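Clearing the desk, second try

4th August

In April I promised on this blog that I will keep my work table free of papers. It did not go so well. By July I was eating lunch with the plate on top of my Clunham folders, and my friend Ivars Grīnberga asked if I still own a table at all.

So yesterday I took everything off and wiped the wood with a soft cloth. It is a light color with long wavy grain, and I had forgotten how much I like it.

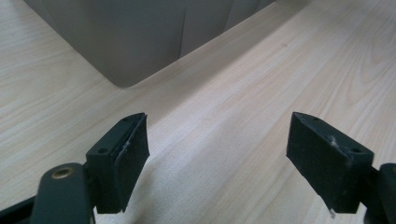 My new rule is simple. Letters and receipts go into the gray box, and the box can stay on the table until the evening. Then I sort it — five minutes, with the radio on. Old manuals went to the recycling, also the one for the Folley heater, which I gave away two winters ago.

The cables are still a problem. I put them in a bag in the hallway and I do not want to open it yet. If somebody has a good way to store the long ones, please write me in the comments.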